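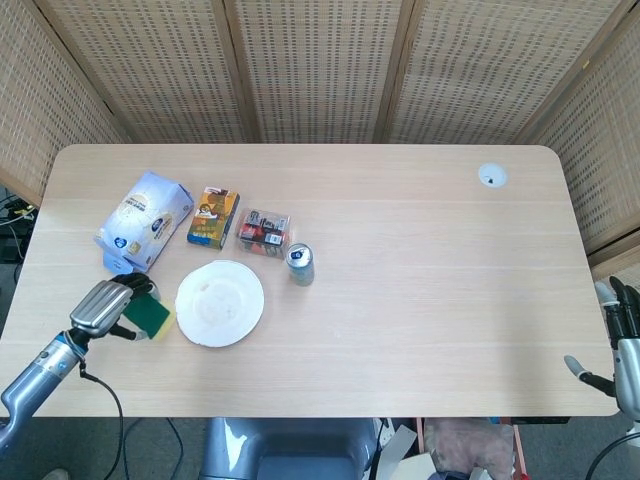
Five weeks of sponge work, and I have opinions!

When I wrote in the February issue that we were going to compare hands on boring kitchen chores, a few of you wrote back asking why we'd bother. Fair question. We had two sets of fingered hands on loan from Palutik, our own older pair from Groker, and a plain two-jaw gripper from Cheetham that has been bolted to something or other in our shop for as long as I've worked here. Everybody had a favorite. Everybody was very loud about it at lunch. So we picked a few chores, wrote them on the whiteboard, and started keeping score.

The chores were: pick up a sponge and wipe a paper plate, move a drink can from one side of the table to the other, and clear small packages without crushing them. I know, I know, it's hardly surgery. But paper plates are miserable things. They weigh nothing, so the second you push on them they go skating off across the table, and if you push down to hold them still, the rim folds. A china plate would have made all of us look a lot smarter.

Let me start with the sponge, which ate most of our time. You'd think squishy would be easy. The old Cheetham gripper picks up a sponge every single time, no drama, clamps it in the middle and off you go. The trouble starts when you try to wipe with it. It pinches the thing into a bow tie, so you've got two corners touching the plate and nothing in between, and the arm has no idea. The fingered hands spread the load out much better. With the Palutik hand we could get one finger along the lower corner and keep most of the sponge face flat, and when it works it's lovely to watch. When it doesn't, the sponge slowly rolls out of the fingers over the course of a wipe and you end up scrubbing a plate with knuckles.

We ran 424 wipes in all, split between the hands. I'm not going to print the whole table (it's on the shared drive, in the folder with the dull name), but the short version goes like this. The Palutik hands dropped the sponge 20 times. The Groker hands dropped it 31 times, and a good half of those were in the first two days, before we fixed the thumb. The Cheetham never dropped it once and also never cleaned a plate to the point where I'd call it clean. Make of that what you will. The lunch table is still arguing.

About that thumb. The Groker thumb has always had a bit of slop in it, and we'd all gotten used to working around it without saying so. You'd close the hand, the thumb would land a touch low, and whoever was driving would wiggle the wrist until it looked right. That's fine for a demo. It's a terrible thing to do in a comparison, though, so we took the thumb apart, found a worn pin, swapped it, and did the zero position over again. Night and day. If you have the same hands and you've been quietly wiggling the wrist too, please go check the pin!

Now the can. I expected the can to be the easy one, and for the two-jaw gripper it was. Round, stiff, doesn't slide much, stays where you put it. The fingered hands kept knocking it over on the way in, because the fingertips stick out farther than you think and the can is right there waiting to be clipped. We got better once we started opening the hand wider and coming in from the side with the thumb already out of the way. Coming down from above was hopeless. I spent a whole afternoon on from-above and would like it back.

A full can and an empty can are also two very different animals, which I should have thought of before we started and did not. The grip force that holds a full one nicely will put a dent in an empty one. We ended up keeping two settings and switching between them by hand, and that feels like cheating, but there it is. Dadance sent us a trial copy of their controller software, which is supposed to ease off when it feels the wall start to give. It did, sort of. It eased off beautifully on the empties and then a little too generously on the full ones. I've sent them our logs and I'll tell you what they say.

Packages went better than I'd feared. Small upright boxes are easy if nothing is crowded up against them, and a real nuisance if something is. The fingers need somewhere to go! We'd been setting the table the way a person would, with everything bunched together toward the back, and a person just sort of nudges things apart with the side of a hand without noticing. None of our setups could do that on their own. When one of us was driving, we'd do the nudge without thinking, so the driven runs look far better than the automatic ones and you shouldn't compare the two columns. I've put a note at the top of the sheet saying so, in capital letters, after I did it myself in a meeting.

Clear plastic is still clear plastic. The depth camera looks right through it or makes up a wall somewhere else, and we lost a fair number of runs to a hand closing on thin air an inch in front of a container. A container with a big printed label does better, as long as the label is facing you. We tried moving the camera up, and we tried turning down the lights. Turning down the lights helped the depth picture and made the color picture worse, so we put them back where they were.

A few other bits, in no order.

Cables. I grumble about these every time, so I'll keep it short. On a fingered hand the cable needs enough slack for the wrist to roll all the way and not so much that it catches on the table edge when the arm pulls back. We found the right length by getting it wrong in both directions. There's now a strip of tape on ours showing where the tie goes, and if you borrow the setup, please put the tie back on the tape.

Two arms or one? We went in planning to do everything with one, and let the other one sit parked. After a week of chasing the plate around I gave in and tried holding the rim with the second hand. It helped a lot, and it roughly doubled the time it took to set up each run, with all the extra care needed to keep the two hands from meeting in the middle. (They met in the middle twice. Both hands are fine. One sponge is not.) For the numbers above I've only used the one-arm runs, so nobody's favorite gets a helping hand.

Sponges wear out! I hadn't planned for it. The foam gets soft and the grip changes, and the runs at the end of a sponge's life are a good bit worse than the ones at the start, for every hand we tried. We went back and noted which sponge went with which run as best we could. From now on there's a fresh one for each hand, with its start date on the packet.

Gloves came up too. Somebody asked whether we should put thin rubber gloves on the fingered hands, for grip and to keep the crumbs out of the joints. We did one morning of it. Grip was much better on the can, a bit better on the sponge, and awful on anything cardboard, which stuck to the fingertips and came along for the ride when the hand let go. I'd like to try fingertip covers on their own – just the last joint – and see if we can get the good part without the sticky part. If you have some lying around in a drawer, I'll happily trade you for coffee.

So which one would I buy? For the can, the old two-jaw, every time, and I'd spend the savings on a better camera. For wiping, the Palutik hands, with somebody patient at the controls. The Groker pair surprised me once the thumb was sorted, and I suspect that if we ran the whole thing over from the start they'd land a lot closer than the count makes them look. I'd want to do that before anyone writes a check.

The loan hands go back in two weeks, and before then we're going to try folding a dish towel. I've seen the first couple of attempts and I'm keeping my expectations low, but the table is free most mornings if you want to come and have a turn driving. Bring your own towel if you feel strongly about towels. The sign-up sheet is taped to the shop door, and the early slots go first.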